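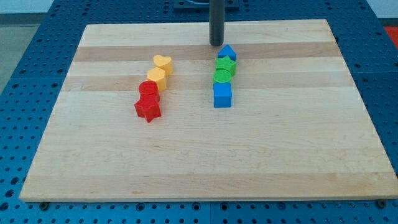 Last updated: September 2, 2024

Search this blog... Go

6 min read

Filed under: Food & Kitchen, Everyday

Lunch. Back to packing it. Writing this fast before the rice is done so forgive whatever happens to the spelling.

Background for anyone new. I stopped bringing lunch to work in June when the sandwich place opened downstairs, the Rerkosell place, with the good pickles. Told myself it was a summer thing. Then I finally added up what I'd spent there in one month and it was $337. On sandwiches. I checked it twice. Then I ate a sandwich about it.

So, packed lunch. I've done this before and quit before, so these are mostly notes to myself on what went wrong last time.

Last time I went too big. Entire Sunday gone. Six identical containers of chicken and broccoli lined up in the fridge like a punishment, and by Wednesday I couldn't look at them. Threw the last two out and felt terrible. Kedir at work told me he does the opposite, cooks nothing special ever, just makes dinner too large. He's been bringing lunch for years and I have never seen him look sad about it. Lentils mostly. Sometimes a spicy cabbage thing that I'd pay for.

Anyway the new plan is parts. Not meals. A grain, a bean or a protein, something crunchy, a sauce. Mix in the morning. If I'm sick of it by Wednesday I change the sauce and it's a different lunch, sort of.

What I've got going this week:

Rice. Plain. Brown rice takes forever and I always pull it early, so white.

Chickpeas from a can, drained, roasted with oil and salt and the paprika that's been in the cupboard since the old apartment. They go soft in the fridge overnight. I don't care, I still like them. Crisp is for eating standing at the stove.

Cucumber and cabbage. Cabbage is the one thing I'm sure about. Cheap, lasts, doesn't get slimy. Lettuce is dead to me. I slice the cabbage the night before and do the cucumber in the morning because it weeps all over everthing.

Sauce is yogurt, lemon, garlic, a lot of black pepper. Mirela Vieira gave me that one years ago when we shared the terrible kitchen on Nair Street and she was right that it goes on anything. She also puts in a spoon of the water from the pickle jar. Try it.

Chopping. This is where I lose the time. I'm slow, always have been. What helped was buying a proper sized board, maple, after ages of cutting onions on a plastic thing the size of a paperback with half of them going on the floor. Space to push the done stuff to one side. Should have done it years ago. I oil it when I remember. I don't remember much.

And a sharp knife, yes, I know, everyone says it. My father-in-law sharpened mine when he visited and I cut myself the same evening. It was still better.

The container question. I had a drawer full of lids that fit nothing. Threw most of it out over the weekend, very satisfying, can recommend. Kept the glass ones. They're heavy in a backpack and one of them leaks if it's on its side, the one with the green lid, so that's the rice one now. Sauce goes in an old jam jar. Sudheer D'Souza uses those stacked steel tins and they look great and I want them badly but the whole point here is not spending money so. Maybe for my birthday.

Breakfast is a separate problem. Not today.

Things I'm watching out for:

The Monday gap. I can do Sunday night if I do it before I sit down. Once I'm on the couch it's over. Last night I was on the couch. I did it this morning in a rush with wet hair and forgot the sauce. Dry rice and chickpeas at my desk. Fine. Humbling.

The freebie lunches. Somebody orders pizza for a meeting and my container sits there and then goes home and then sits in my fridge and then it's Friday. New rule is it comes out for dinner that same night, no discussion.

The microwave line. Long. Getting longer since the Clarnadeo people moved onto our floor, they all eat at noon on the dot. I've been going cold, which is another point for chickpeas.

And buying snacks. If I don't pack something for four o'clock I'm down in the lobby getting those chocolate almonds and the money I saved is gone. So, almonds from home. Plain ones. Less exciting.

Tharun asked if it's really worth it for the hassle. I think so? If I spend up to $300 less a month that's a plane ticket to see my sister by winter. Also I like my own food more than I remembered. The cabbage especially, can't believe I'm typing that. And I get to sit outside instead of standing in a line downstairs looking at my phone. There's a bench by the parking lot with some shade, next to the bike rack. No view. I was out there today with my dry rice and it was pretty nice.

I'm not going to be strict. Fridays I'm still going down for the sandwich. The turkey one, extra pickles. I'd miss the guy at the counter and I think he'd notice.

Next week I want to try barley in place of the rice, and a peanut sauce if I can get one that doesn't set like cement in the fridge. Mine always does. I've tried hot water, I've tried lime. If you've got a good one leave it in the comments, I read them all even when I'm bad at answering (sorry Raghavendra, I owe you a reply on the dumpling thing, it's coming).

Ok rice is beeping. Going.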